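Planning Equipment for a Handheld-Gripper Work Cell
Course notes, unit 6
Prepared by Felista Were; revised in July with corrections from Adhiambo Rashidi

Purpose of the unit

Students should leave this unit able to write an equipment request for one tabletop cell, defend each line of it, and say which lines can wait. The design of the gripper itself was covered earlier and is assumed.

Capital items and running items

Split the request into two sheets before pricing anything. Capital items are bought once and carry an asset tag: table, enclosure rails, grippers, computer, power supply. Running items are used up, worn out or lost: gloves, jaw pads, screws, cable ties, floor tape, cleaning cloths. Cables fall between the two. The Rotich template puts any cable that is permanently fixed under capital and every other cable under running. Use that rule in your assignment even if your own shop does it differently.

Task objects are the line most often left out. If the task is sorting gloves into a basket, both the gloves and the basket must be on the request. Cloth goods change shape with handling, so the supply at the end of a program does not behave like the supply at the start. Order the replacement stock with the first batch to get the same fabric and print.

Sizing the table

Start from the reach of a seated or standing operator with both hands loaded. The grippers take up space of their own, and so do their brackets and the cable behind each one. Leave clear surface beside the container for the object being worked and for the one waiting. A table chosen from the size of the objects alone will be too small.

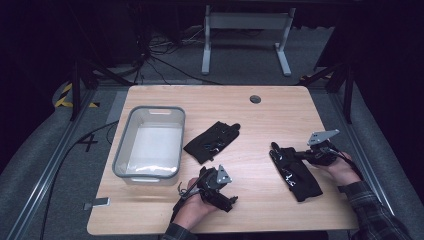

Unit 6, page 11

Cable routing is a budget matter as well as a layout matter. Each handheld gripper needs a lead long enough for the full working area plus slack at the wrist. A grommet hole in the tabletop is cheap when ordered with the table and expensive when cut later, as the table must be cleared and the cell taken down. Leads that run over the floor need covers where people walk. Price the covers by the length of the walkway and add one spare section.

The enclosure is normally aluminum extrusion. Ask for a cut list with the quote. Suppliers often price rail by the full bar and charge for cutting separately, and brackets and end caps may be on a third line. Floor markings go on the running sheet: hazard tape for the boundary and a number for the cell, if the room holds more than one. Carpet takes tape poorly. Check the grade before ordering.

Worked case: the Grular quote

Jeptoo Muriithi supplied a quote for a single cell with 2 grippers, used here with the unit prices removed. The supplier, Demosow, listed the grippers, mounting plates and leads as one assembly. This looks simple but hides the replacement cost of the lead, the part most likely to fail first. Ask for the assembly to be broken out. On the revised quote, a set of replacement leads and jaw pads came to $646 before shipping, and this figure was carried to the running sheet.

The competing bid from Privia was lower on capital and silent on spares. Treat a silent line as unpriced. It should never be entered as zero.

Order of purchase

Table and enclosure first, as they have the longest lead time and everything else is fitted to them. Grippers next. Computer last, once the data rate is known. Keep about 11 percent of the capital total unassigned until the cell has been assembled and checked. Brackets are usually what it gets spent on.

Assignment

Prepare both sheets for a one-operator cell with a task of your choice. State the source of every price. Mark each line that could be put off to the next budget year and give the effect on the work if it is. Rosine Tanguy will collect the sheets at the start of the next session. Questions on the template go to Lilian Kirui.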